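Finish for a butcher block top that gets daily use?
Home & Garden Help > Woodworking and Surfaces
Posted by Yamuna Poojary

We put in a butcher block counter in August, on the stretch between the stove and the back door. The seller in Drendberg told us it came "pre-oiled" and left it at that. It was fine for the first couple of months. Now there are pale, dry-looking patches near the stove, one gray ring where somebody left a wet pot, and the surface feels fuzzy when I wipe it down.

I have read that I should use mineral oil, and also that mineral oil is a waste of time and I should use a hard finish. We don't cut directly on it. We do set groceries on it, roll dough on it, and the kids do homework at one end. How do I get the ring out, and what should I put on afterward? I have a small sander but would prefer not to make a mess of the whole kitchen.

2 replies

Callum Whitlock

If you aren't cutting on it, use a hardwax oil. Mineral oil never hardens, so you will be putting it on every month for as long as you own the counter. I did that for 4 years in our old place and wouldn't go back to it.

The ring will sand out if it isn't deep. Go with the grain. If it turns black instead of gray, it is probably iron stain from a pan and you will need oxalic acid, and then you have to read the label and wear gloves. Gray is usually just water.

Delphine Obi

Agree with Callum on the hardwax oil, but the old oil has to come off first or the new coat will stay sticky. I have redone two tops at home and one workbench, all maple. Your seller should be able to tell you what was used on yours. If they can't, assume mineral oil.

A pale top will darken a shade with any oil. Wipe a little mineral spirits on a bare spot and look at it while it's wet. That is close to the color you will end up with. If you hate it, look for a product sold as "natural" or "raw," which has a bit of white pigment in it.
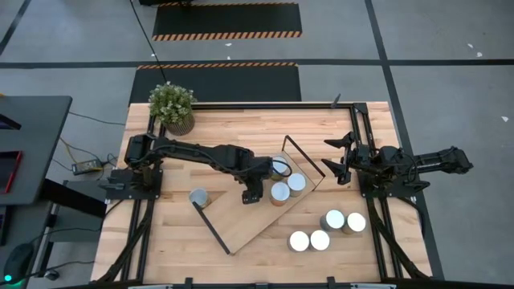 Steps, in the order I do them:

1. Clear the whole top and wash it with dish soap and barely damp cloths. Let it dry overnight.

2. Wipe with mineral spirits and clean rags, changing the rag when it turns yellow. Open the windows. Let the top dry until the smell is gone.

3. Sand with 120, then 150. Stop there. Finer than that and the hardwax oil doesn't soak in well. Sand the whole top, even where it looks good, or you will see the edge of the repair.

4. Vacuum, then wipe with a dry cloth.

5. Put on a very thin coat and buff off everything that sits on the surface after the time on the can. Second coat the next day.

6. Keep water off it for 5 days. Mine took longer to stop smelling.

Lay the used rags flat outside to dry before you throw them out. They can catch fire in a pile.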